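Review: the two-armed bench robot at the Civatcombe open day

Posted April 17, 2023 by Corinne Brannigan

I had promised several of you that I would write up the Civatcombe open day properly, and I'm sorry it has taken me a while (the garden got in the way, and then a cold). The workshop has been showing its machines to the public since December, and the one everybody asks me about is the Surnia bench set, which is the pair of arms you may have seen on their leaflet. I went along as a complete outsider who mends clocks for pleasure and knows very little about programming, so please read this as one visitor's opinion and nothing grander.

Getting in

Tickets were 2 pounds on the door, which I thought very fair, and the queue was friendly. We were taken through in groups of 20, and that was really a few too many for the size of the room. If you are on the short side, as I am, get yourself to the front early and don't be shy about it! The talk was given by a cheerful young woman from Sibiya, the firm that looks after the software, and she took every question seriously, including a long one from a small boy who wanted to know if the arms ever got cross with each other.

What I liked

I had expected something big and loud, the sort of thing that welds cars, and I was charmed to find I could hold a conversation beside it without raising my voice. The jobs they give it are homely ones as well. It was handling bags and bits of packaging, and I must say that thin plastic is a nasty thing to pick up, even for me with my reading glasses on. Each arm has a simple two-fingered grip that closes from either side, and I found myself holding my breath every time it went down for a corner.

I also liked that the status light is on the base of each arm, down where you naturally look. Our guide said green means the arm is ready and happy, and after a minute or so I had stopped needing to be told. The brown paper on the table is a sensible touch too - cheap to change, and kind on the eyes against all that white.

What I liked less

The cables. I do understand that they have to go somewhere, but they loop off the arms and over the paper, and I kept wanting to get up and tidy them with a bit of ribbon. I would also have liked a slower commentary, as I lost the thread during the part on how the two arms share a job. The printed guide was 80 pence and didn't cover it either. The older Jasirberg model in the next room had a large, clear diagram on the wall, and I wish they would make one for this.

The bag sorting, with the left arm at the blue bin and the right one on the printed bag:

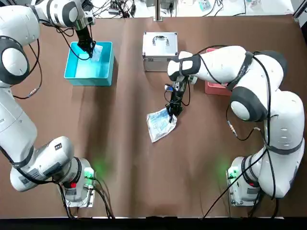

Would I go again?

Yes, and I would bring my sister. Wear comfortable shoes, as there are hardly any chairs, and have your tea before you go in because the café shuts early. The next open day will be listed on the Civatcombe noticeboard once they have settled on a date.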